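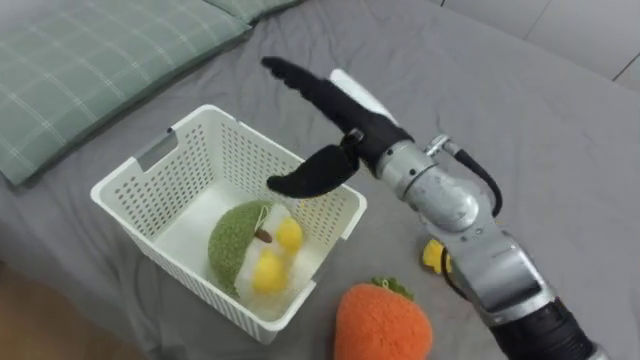
A **flat sheet** is a rectangular piece of cloth laid on a bed, either directly over the mattress or above a fitted sheet as the layer nearest the sleeper. It has no elastic and no shaped corners, and is held in place by its own weight or by tucking the edges under the mattress. Flat sheets are sold in white, in prints and in plain colors such as the smooth gray one on this bed. The same piece of cloth can be used on mattresses of different depths, and it can be turned end for end to spread wear.

## Terminology

In North American usage the flat sheet is often called the *top sheet*, a name that describes its position more than its shape. Older household manuals speak of an *under sheet* and an *upper sheet*, both of them flat. Hospital and hotel suppliers still use the word *flat* on its own, as in "a dozen flats."

## Materials

Cotton is the most common fiber. It is woven mainly in two ways. Percale is a plain weave, with each thread passing over one and under the next, and has a crisp, matte surface. Sateen floats several threads over one, giving a smoother face with a slight shine. Sateen tends to snag more easily than percale of similar weight.

Linen, made from flax, is heavier and wrinkles readily. It softens with repeated washing. Polyester and cotton are often blended for institutional use, where quick drying and resistance to creasing matter more than feel. Flannel sheets are cotton brushed on one or both sides to raise a nap, and are used mostly in winter.

Thread count, the number of threads in a square inch of cloth, is widely printed on packaging. Figures can be raised by counting each ply of a twisted yarn separately, so a sheet labeled 1060 may be no finer to the touch than one with a much lower number.

## Construction

The long edges of a flat sheet are usually the selvages of the cloth, left as woven or turned once. The foot is finished with a narrow hem and the head with a deeper one, which shows when the sheet is folded back over the blanket. On decorative sheets the head hem may be piped, embroidered or edged with openwork.

Before wide looms were common, sheets for larger beds were made from two lengths joined by a center seam. When the middle wore thin, the seam was unpicked and the outer edges were sewn together, bringing the less worn cloth to the center. This repair is known as *sides to middle*. The textile writer Régis Poulain describes a linen sheet from the Deschamps household that had been turned in this way and later cut down for a child's bed.

## Use

A flat sheet used as a bottom layer is centered on the mattress with an even overhang on each side. The head and foot are tucked first, then the sides. Corners are commonly finished with a *hospital corner*: the hanging side is lifted to form a diagonal fold, the loose part below is tucked in, and the lifted part is brought down and tucked over it.

As a top layer the sheet is laid with its right side facing down, so that the finished face shows at the turnback. It is tucked at the foot only, or at the foot and partway up the sides. In households that use a duvet with a washable cover, the top sheet is often omitted.

## Care

Cotton sheets are generally washed warm and dried on medium heat. Linen is better removed from the dryer while slightly damp. New sheets in dark colors may shed dye and are washed separately the first few times. For storage, a flat sheet is folded in half lengthwise twice, then crosswise until it fits the shelf.

## See also

- Fitted sheet
- Duvet cover
- Bolster
- Mattress pad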